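Vitdale Community Hall, Display Room
Safety walk-through, December 14, 2019
Checked by: Guilan Duan
Copy to: Lihua Xie

1. Exits and aisles
Both doors open fully. OK.
Aisle by the coat rack measured 34 inches. Needs to be 36. Move the rack toward the window.

2. Fire extinguishers
2 on site, both tagged. Gauge on the one near the kitchen reads low. Call Ambrosio for service.

3. Smoke alarms
Tested with the button. Hall alarm fine. Storage closet alarm chirps, replace battery.

4. Clothing and hair at work tables
Hair tied back or covered, no loose sleeves near the paper trimmer. OK.

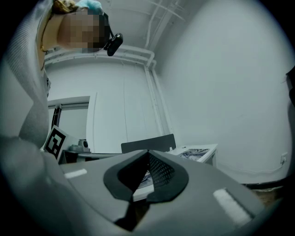
Item 4. Light gray knit, gray sleeve.

Comment: the rule sheet by the sink is faded. Anqi Mao to print a new one.

5. Electrical
Outlet covers in place except the one behind the piano. Cover cracked, do not use until fixed. Space heater removed as asked in June.

6. Posters and wall displays
Nothing hung over exit signs or vents. Large posters get laid flat before mounting, corners checked for leftover pins.

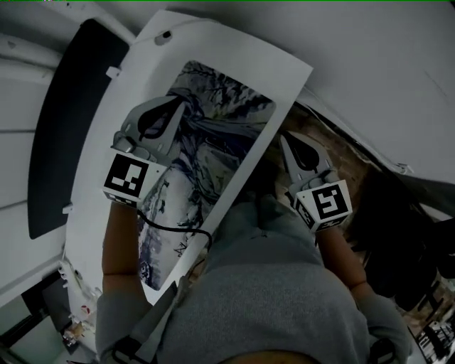

Old tape on the north wall is pulling paint. Use the clips from now on. Step stool has 9 rubber pads left in the spare bag, so replace the worn one on the back leg.

7. Floors
Mat at front door curls at one edge. Tape down or replace.

8. First aid kit
Short on gauze and burn gel. Hongmei Xia has the order form.

Result: pass with repairs. Items 1, 2 and 5 before the next rental.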